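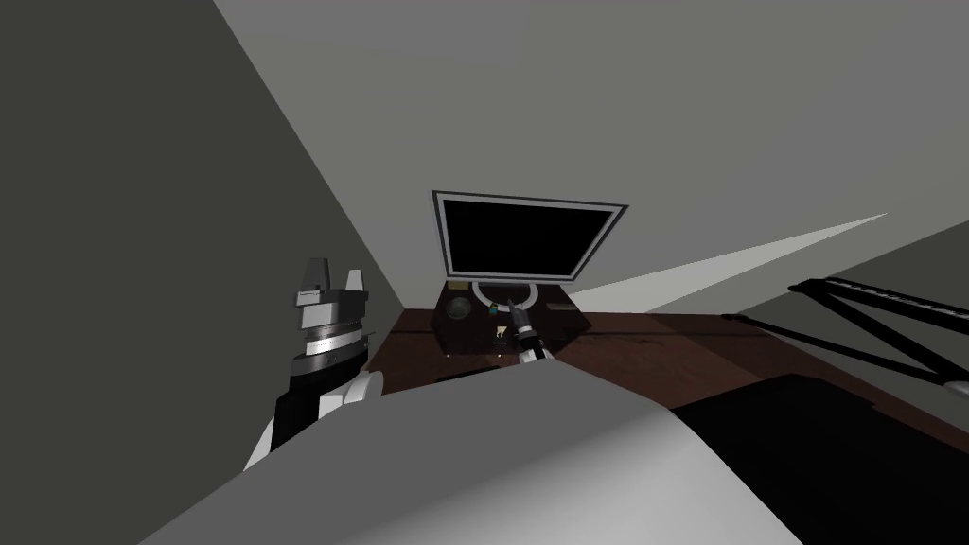
Re: Household chores track, scope for the May review

To: Plenden working list on domestic and light shop automation
From: Secretariat, Plenden

Members are thanked for their comments on the draft scope. The message from the Suranier group is quoted below, followed by the response of the Secretariat.

> We have read the draft and support most of it. Our concern is with
> section 3, which asks whether machines "can do household chores yet."
> The desk tasks in that section are run entirely in simulation. A
> gripper that reaches the front of a console under a monitor in a
> rendered room has not shown that it can do the same in an office in
> Plostby. Our members who run small shops will read a high score as a
> promise. We ask that the simulated tasks be moved to an annex, or
> that the section be given a different title.
>
> We also ask how many attempts stand behind each score. The draft
> gives percentages and no totals.

The Secretariat agrees that the title claims too much. Section 3 will be renamed "Readiness for chores: simulated tasks." The tasks themselves will stay in the main text. Several members plan their own trials from them, and an annex is less likely to be read.

On the second point, each desk task was attempted 100 times with the room and furniture unchanged, and a further 50 times with the objects moved. The two sets will be reported separately. Across the whole track there are 264 recorded failures, and the revised draft will sort them by cause. Members should note that a large share occurred close to the object, after the arm had already arrived in the right area. Small parts at the front of a piece of furniture, with a screen directly above and the robot's own arm blocking part of the view, remain hard to handle.

The Parisi group asked separately whether the scores may be used in sales material. They may not. A score describes one task under stated conditions. It does not cover wear, cleaning, children or pets in the room, or what happens when a user interrupts the machine. The usage note will be moved to the first page and will say this in plain terms.

As to the general question, the position of this office has not changed since the last review. Machines can complete certain short chores under controlled conditions. The evidence before us does not support a statement that they can be left to do a day's housework, or to tend a bench without a person nearby.

Three items remain open:

1. Whether a task counts as complete if the robot touches the correct part but does not finish the motion.
2. Whether two-armed robots should be scored apart from single-armed ones.
3. Who will host the physical trials. Plostby has offered floor space but has not confirmed dates.

Written comments on these items should be sent to the list by noon on Friday. Replies sent to the Secretariat alone will be forwarded to the list unless marked private.

Secretariat, Plenden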